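Jilteo Klapptisch Zumholm – Werkbank und Esstisch in einem

Art.-Nr. 1777 – Lieferung ab November, Vorbestellung geht schon

Endlich wieder da. Der Zumholm von Jilteo, jetzt mit den breiteren Füßen. Die alten waren ok, auf Fliesen aber immer leicht am kippeln. Wer noch das alte Gestell hat: Füße gibts einzeln, bitte im Warenkorb dazuwählen.

Platte geölte Buche, Gestell Stahl, pulverbeschichtet. Zwei Personen zum Aufbauen, allein gehts auch, dauert halt. Werkzeug liegt bei (Inbus, sonst nix nötig). 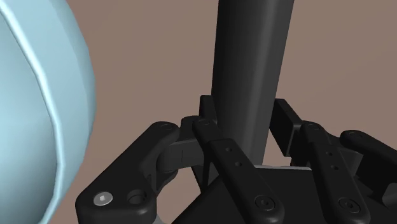 Maße und Gewicht stehen im Datenblatt, kommt mit der Bestellbestätigung. Belastbar bis 1.075 N, mittig gemessen. Nicht draufstellen, trotzdem nicht. Garantie deckt das nicht ab, hatten wir schon.

Lieferumfang:
Tischplatte
Gestell, vormontiert
4 Füße, höhenverstellbar
2 Klappriegel
Beutel mit Schrauben, Ersatzschraube ist drin
Pflegeöl, kleine Dose

Oberfläche: vor dem ersten Benutzen einmal nachölen, dünn, über Nacht ziehen lassen. Rotwein sofort abwischen. Backofenreiniger bitte garnicht. Leichte Kratzer mit feinem Schleifpapier raus, immer mit der Maserung, danach wieder Öl.

Farben Gestell: Anthrazit, Weiß, Salbei. Salbei im Moment knapp, Nachschub kommt aus dem Lager Chukwu, Termin noch offen. Wer nicht warten will – Anthrazit ist sofort da.

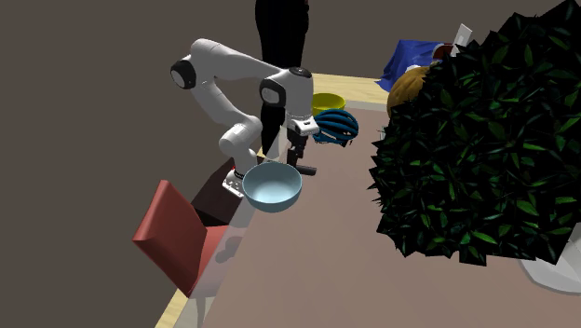
Weißer Roboterarm mit schwarzem Zweifingergreifer über der Tischplatte

Passt dazu: die Bank von Gastton, gleiche Höhe wie die alte Jilteo-Bank. Kissen extra. Schublade zum Nachrüsten ist in Arbeit, Dimas Oei sitzt dran, vor dem Frühjahr wird das aber nichts.

Versand per Spedition bis Bordsteinkante. Hochtragen gegen Aufpreis, bitte vorher anmelden, der Fahrer machts nicht spontan. Telefonnummer bei der Bestellung angeben, sonst bleibt das Paket im Depot liegen. Abholung geht auch, nur vormittags, Rampe hinten links.

Rückgabe nur im Originalkarton, also Karton aufheben. Geölte Platten nehmen wir nicht zurück.

Fragen zu Ersatzteilen und Sondermaßen an Eduardo Frade, am besten per Mail. Am Telefon erst ab 14 Uhr.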